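Kollenex Textured Parallel Gripper Fingers, Pair

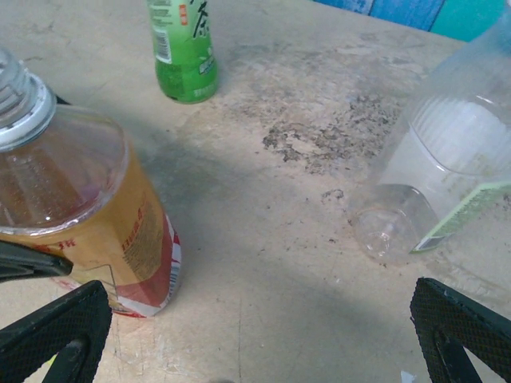 Product notes by Bednarek Test Bench, posted 30th October

Part number 2098. Sold as a matched left and right pair, with mounting hardware.

Overview

The Kollenex fingers are black replacement fingers for two-finger parallel grippers. Each finger has a blunt, rounded tip, a fine grid texture on the contact face and a separate support strut behind it. The contact face bends inward slightly when it meets a curved surface. The strut limits how far it can bend.

They are intended for light containers, mainly drink bottles, small cartons and tubs. They are a poor choice for sheet stock, fasteners and anything with a sharp burr, which will cut the texture.

We tested the pair against two alternatives: the Widideck flat finger and the Rilix two-finger suction adapter. All three were fitted to the same arm with the same wrist camera, and run on the same worn tabletop. The surface is scratched and has dark flaking in places. We left it that way for every run, because most of the tables these fingers end up over are in similar condition.

Test objects

The objects were plastic bottles of mixed size. The wrist camera view on this page has three of them: a large one with an orange label and no cap, a small green one with the character 茶 on its label, and a clear one with molded ribs around the middle. Labels were left on. A wraparound label has a different friction from the bare plastic above and below it, and a finger that holds well on one may slide on the other.

Each finger set was given 60 picks per bottle type. A pick counted as good if the bottle was lifted clear of the table, carried to the drop point and released upright. A bottle that turned in the grip but did not fall was logged as a partial.

Results, Kollenex fingers

Small bottles, label contact: no drops. Rotation in the grip was small and did not affect placement.

Large bottles, label contact: no drops at normal speed. At full speed there were partials when the grip was below the middle of the bottle. Raising the grip point removed them.

Ribbed bottles: good when the fingers closed across the ribs. When one tip landed between two ribs and the other on top of one, the bottle came up tilted. The tilt was repeatable, so it can be corrected in the placement step if the bottle type is known in advance.

Empty bottles: the default closing force is too high. Thin walls buckled and did not always recover. Use the low force setting and expect a slower close.

Uncapped bottles: grip the body. The tips are too wide to seat well on a threaded neck, and the collar ring under the threads pushes them downward as they close.

Results, Widideck flat finger

The flat finger was more accurate on boxes and cartons and less secure on round objects. It has no give, so contact on a bottle is a narrow line. It dropped large bottles at full speed. On ribbed bottles it tilted less than the Kollenex pair, as the longer face spans more ribs. It is the cheaper part and the easier one to clean.

Results, Rilix suction adapter

The adapter worked on smooth label areas and failed on ribs and molded bases. A cup placed over the edge of a label lost vacuum on most attempts. It needs an air line, and the hose has to be tied back or it hangs into the wrist camera view. We would fit it only where the contact area is flat and known.

Camera view and finger clearance

With the Kollenex pair open, the fingers sit in the two lower corners of the wrist view and the table between them stays visible. This is useful for checking alignment before closing. Black fingers also separate well from a light table. Over a dark table, detection of the finger edges was less reliable, and we added a small strip of light tape to the outside of each finger.

Glare from clear bottles was the main source of bad detections. Neither finger type changes this. Diffuse lighting from the side helped more than any camera setting we tried. Exposure should be locked before a run starts.

Wear

After 1000 close cycles on labeled bottles the texture showed light polishing at the tips and no tearing. We stopped the wear test at 2579 cycles. Grip on bare plastic had dropped slightly by then; grip on paper labels had not. Dust and fine grit from the table collect in the grid and should be brushed out daily. Do not use solvent.

Fitting

1. Power down the gripper and remove the old fingers.
2. Check that the mounting faces are clean.
3. Fit the left and right fingers loosely and close the gripper by hand until the tips touch.
4. Align the tips and tighten the screws evenly.
5. Run the gripper's open and close calibration. The old values will not be correct.
6. Update the tool length in the arm controller.

In the box

Left finger, right finger, four mounting screws, hex key, fitting sheet.

Not included: adapter plate for grippers made before the January revision. Order part 2098-A.

Spare contact faces are sold in pairs and can be changed without removing the strut.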